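The Night the Cable Let Go
How a small fault in a Skokberg workshop taught a robot team to listen

On the second floor of an old glove factory in Skokberg, up a staircase that complains about every visitor, there is a room where a robot arm spends its days picking painted blocks out of a gray bin. It has done this for most of a year. It reaches down, closes its gripper, lifts, lets go, and starts over, and if you sit with it through a cup of coffee you will begin, against your better judgment, to root for it.

I had come in August to hear about the night it went wrong. Maj-Britt Vik runs the project, which is called Stiltgate, and she had warned me on the phone that it wasn't much of a story. No one was hurt and nothing caught fire. She then talked about it for most of an afternoon, and I was glad she did, for I have heard plenty of dramatic robot stories and very few useful ones.

The plan that week had been a long unattended run of 1,000 grasps, starting at suppertime and finishing sometime before breakfast. The team had done shorter runs with good results. They checked the clamps, scattered the blocks and sticks, watched the first dozen attempts or so, and went home feeling rather pleased with themselves (there was cake, Maj-Britt told me, and I got the recipe too, but that's for another page).
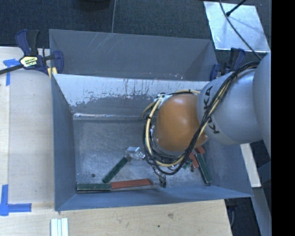 The arm worked along nicely until grasp 409. It went for a block close to the wall of the bin, turned its wrist farther than it had all evening, and came up again. Somewhere in that turn a loop of the cabling that feeds the gripper had caught, and when the arm rose the loop pulled tight and a connector slid most of the way out of its socket. Most of the way, mind you. Had it come out entirely, the software would have seen a dead gripper and stopped.

What it saw was a gripper that answered some of the time. The fingers would close when they were told to, or close late, or stay open while the controller cheerfully reported them shut. So the arm carried on, hour after hour, picking up air and writing down each try as an ordinary miss. Misses are common in this work, and the program had been told to be patient with them.

"It was so polite about it," Maj-Britt said. "It never raised its voice."

She found it a little before seven in the morning. What she noticed first was the sound, a soft tick at the bottom of every reach, where the slack cable was tapping the floor of the bin. She pressed the emergency stop before she took her coat off, and then she stood there and looked for a good long while before touching anything. I admired that. My own habit with a broken thing is to start pulling at it right away and wonder later how it looked when I found it.

The damage came to one bent connector and a length of cable with its jacket rubbed through. The rubbed place worried her far more than the lost night did. A few more hours might have brought it down to bare wire, next to a metal arm that people walk up to and reset by hand. The team wrote it up as a safety matter and kept the robot off for four days while they argued, in a friendly way, over what to change.

The argument was mostly about slack. Tie the cables down snugly and the wrist can't turn without yanking them. Leave them generous and they sag into the work, where there are blocks to snag on and walls to rub against. Every lab I have visited has its own answer to this and is a touch embarrassed by it. Maj-Britt's old teacher used to say you could tell the age of a robot by how much tape was on it, and she has come to think he was being kind.

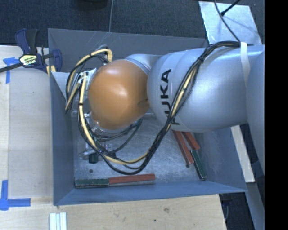
They settled on a few plain changes. The wrist is no longer allowed to turn as far as it physically can, which costs them some of the awkward grasps along the walls. After three misses in a row the arm lifts clear, opens and closes its gripper, and checks that the fingers really moved. If they didn't, it parks itself and sends a message to whoever is on call. And before any long run, somebody takes hold of the cables with the power off and follows them with a hand from one end to the other, feeling for rough spots.

That last one was Maj-Britt's idea, and it is the one she defends most fiercely. A younger colleague wanted to do it with software. She let him try, and his program is a decent one and still runs, but the hand check stayed on the list above it.

I asked whether she'd gone back to leaving the arm alone at night. She has, though it took her longer than the rest of the team. For the first couple of runs she slept badly and drove in at five, sat on the stairs with a thermos, and listened through the door for the tick.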